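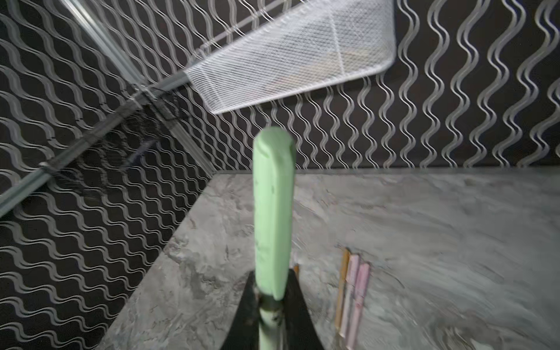
**1/** Notes on the student housing survey at Fallomstead. The student paper ran its summary in April and the numbers are now being quoted in council meetings. I help maintain the dataset, so I'm posting what it supports and what it doesn't.

**2/** Basics. 500 responses, one form, open for most of April. The form had 26 questions, seven of them free text. Distribution was by department mailing list plus a link on the paper's site. No incentive was offered.

**3/** Opt-in sample. There is no sampling frame, so a margin of error would be meaningless and we did not publish one. Two people have since calculated one and attached it to our figures. Please stop doing that.

**4/** Who answered: second-years are overrepresented, part-time students are badly underrepresented. Dalal Hijazi ran the weights against the registrar's enrollment table, by year of study and full-time status. We did not weight on department. The cells got too small.

**5/** Headline figure: 77 percent of renters said they signed a lease before seeing the unit in person. That is weighted. It is also the share of renters, not of all students. Students living in halls or with family were routed past the question.

**6/** The council summary says "77 percent of students." Wrong denominator. Shadi Hourani has sent a correction to the clerk and the agenda pack should be updated before the next meeting.

**7/** Question wording, as asked: "Did you visit your current home before you signed the agreement?" Yes / No / Not sure. "Not sure" was small and was kept in the base. A video tour was meant to count as No. The form did not say so, which is a flaw.

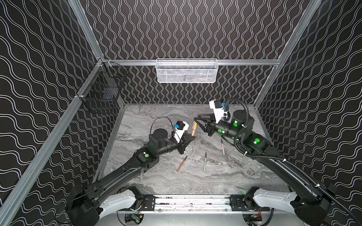
## Part two: the rent question

**8/** Rent was asked as a monthly amount in an open numeric box. This was a mistake. Some people entered the weekly figure, some entered the total for the whole household, and a few entered a range.

**9/** Cleaning rules, applied in order:

- Ranges replaced with the midpoint
- Entries under the floor for a single room treated as weekly and multiplied up
- Entries above the ceiling checked against household size, then divided or dropped
- Blank stayed blank, no imputation

**10/** Fenna Stevens and Khalil Issa coded the problem entries separately and then compared. They disagreed mostly on the household totals. Where they couldn't settle it, the entry was dropped. The log of every change is in the data folder with the original value next to the new one.

**11/** We report the median. The mean moves a lot depending on how you treat the top few entries, and I don't trust it. If you see an average rent attributed to this survey, it did not come from us.

**12/** Neighborhood comparison: Peltham looks more expensive than the area around the main campus. Treat this with caution. Peltham has a higher share of one-bedroom units in our responses, and once you compare shared houses only, most of the gap goes away.

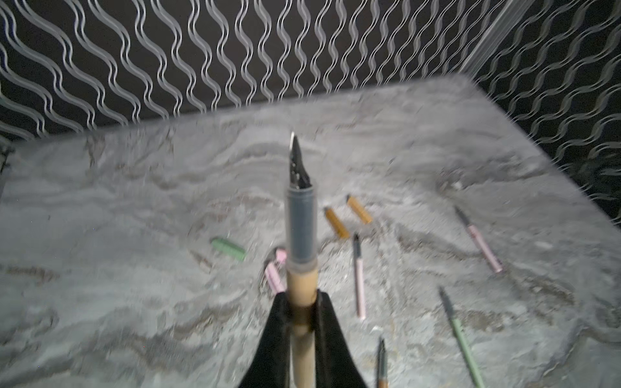 **13/** The same problem affects the comparison by year of study. First-years who rent are a small, odd group, mostly late applicants who missed halls. Their median is high. I would not build an argument on it.

**14/** Free text. Dzintra Petrauskas read all of it and built the codebook. Top codes were repairs, deposit, noise, and distance to campus, in that order. One comment can carry several codes, so the counts do not add up to the number of commenters.

**15/** We are not releasing the raw comments. Several name landlords or give enough detail to identify a house. The coded version is available on request, with department removed.

**16/** On the landlord question: Kiloser and Rizk were the two agencies named most often. They also appear to manage the most student units in town, so being named often says little about service. We have no unit counts to divide by. I asked both for them. No reply from either so far.

**17/** Someone asked if this can be compared with the previous round. Mostly no. That one asked about "your room" and this one asks about "your home," and the halls routing was different. The deposit question is unchanged and can be compared, unweighted, if you are careful.

**18/** Changes for next time: rent as an amount plus a required weekly/monthly/total selector, an explicit line on video tours, and a paper version for evening classes. Draft wording is in the folder. Comments on it are open until the end of the month - put them in the file, please, replies here get lost.

**19/** Correction to 4: weights used year of study, full-time status, and campus. I left out campus. Thanks to Dalal for catching it.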